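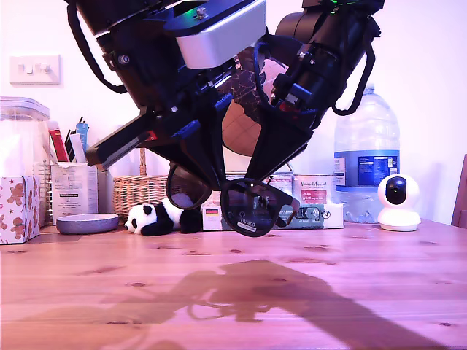
Rule 3: what do we do about lenses and other scratchy stuff?

windia_wes
Posted May 14, 2020

OK so I'm rewriting our handling rules for the shared arm and I'm stuck on rule 3. Right now it says "glasses by the frame only, never across a lens, never more than a hand's width above the table." I copied that more or less from the Potitz club sheet and I'm not sure I believe in it anymore. My sunglasses are the tinted UV400 kind and I don't care much what happens to them, but people will bring in their real glasses sooner or later! What do you all have written down?

potitz_pam
Hey, that's my sheet, haha. The height part is there on purpose. We lost two pairs to drops and both were from way up high. I'd keep it and add that you clear the table first. You've got a panda, a bowl, a tissue box and a water bottle all sharing the table with the arm, and our sheet says nothing goes on there except the item you're working with.

gearbox_otto
Disagree with Pam on clearing everything. If you only ever practice on a bare table you learn nothing about reaching into a messy one, and every kitchen table I've ever met is messy. I'd split it up – soft things can stay, anything with liquid in it goes on the floor before power on. The panda is fine. I'd move the water bottle.

potitz_pam
Liquid off the table, sure, I can live with that. I still want the bowl gone. Ceramic or not, I don't want to find out.

fathima_w
Fathima Weerakoon here, I keep the rules for the Clirkville group. We have 14 of them and I'd happily drop half (people stop reading after the first page, I've watched them do it). The ones I'd fight for:

Somebody's hand is on the stop before the fingers close.
Cables get checked for slack at full reach, every session.
Lenses only with padded tips.

I don't have a height rule. We put a folded towel under the item instead and it's worked for us.

windia_wes
Ooh, towel. Does it mess with your shadows though? The arm throws a huge soft one across my table already and I was going to write something about lighting.

fathima_w
A little. Use a plain one. Ours had stripes and we went back to plain by June last year.

gearbox_otto
What about a speed limit? Salminen's old handout says 200 mm per second with anyone at the table and I've never seen a reason to go over it.

windia_wes
That's going in. Draft so far: liquids and breakables off, soft stuff OK, towel under, padded tips for lenses, hand on the stop, 200 max. Pam, I'm keeping your height limit for people's own glasses and dropping it for junk pairs.

potitz_pam
Fine by me, but write down who decides what's junk.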